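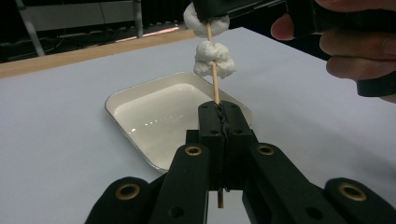 Grerkitz ferry treaty: is anyone else reading the annexes?
World & Diplomacy > Treaties and Talks

marlpit
So the two foreign ministries have finally put the Grerkitz ferry treaty online, all 39 pages of it. The joint statement calls it "a new chapter." I've read the chapter. It's mostly about who mops the customs shed.

For anyone who skipped the last round: Wudero and Bomow have been arguing over the Grerkitz crossing for 30 years, and the new text lets the boats run again with border checks on the Bomow side only. Article 3 sets up a joint board. The joint board's first duty is to agree on where the joint board will meet.

Am I being too sour? My wife says yes.

tollbridge_ted
You are, a little. They weren't even in the same room last September. They had a guy walking notes down a hotel hallway. Now they've signed something with page numbers.

quietdesk
Ted, they also signed something with page numbers the time before that, and it lasted until the first boat needed a flag on it.

The flag question is in Annex 2, by the way. The ferry flies both flags, same height, and swaps which one is on the left at midpoint. Some poor deckhand is going to be the most closely watched person in the region.

marlpit
I missed the swap. I'm going to need to lie down.

Nisreen Hakim
I covered the talks for a small trade paper (shipping, so I was there for the tonnage and nobody briefed me on anything). The flag swap was a serious concession. Wudero's people came in wanting their flag only, on a boat they don't own. Laugh all you like, but the delegations spent longer on that paragraph than on the fares, and they got up from the table still speaking to each other.

What worries me is Article 11. Either side can suspend the crossing "in the event of seasonal conditions." There's no definition of seasonal conditions. I asked both press offices and got two different seasons.

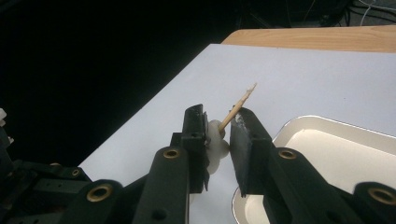 I also asked who decides when the conditions are over. The Bomow office said the joint board. The Wudero office said it would get back to me, and I'm still at the same number.

tollbridge_ted
Vague language is how you get a signature, though. If you define everything, one side walks. You leave a hole and hope the people running the boats are more sensible than the people who wrote the paper.

quietdesk
"Hope the boats are sensible" should be Article 12.

Gizella Bárány
I grew up in Rothe, a short drive from the landing. My aunt still lives there. People in town don't care about the flags. They want to know if they can go over for the day without a stamp, and I can't find the answer anywhere in the text. Did I miss it?

marlpit
Page 27, bottom. Day visits are allowed "under procedures to be agreed." So you didn't miss it, they did.

Gizella Bárány
Thanks. I'll tell her to keep her shoes by the door but not put them on.

Nisreen Hakim
marlpit, that's not quite right. The procedures are due before the first sailing, see the footnote on the next page. If they don't agree, the old permits stay valid. Gizella, does your aunt still have hers?

Gizella Bárány
She has everything. She has the receipt for the permit.

tollbridge_ted
Then she's in better shape than either ministry.

quietdesk
Still think it falls apart over Article 11. First foggy morning, somebody calls it winter.

marlpit
Put me down for the second foggy morning. I've softened. Does anyone have a link to the fare table? The one on the Bomow site opens a menu for the ministry cafeteria.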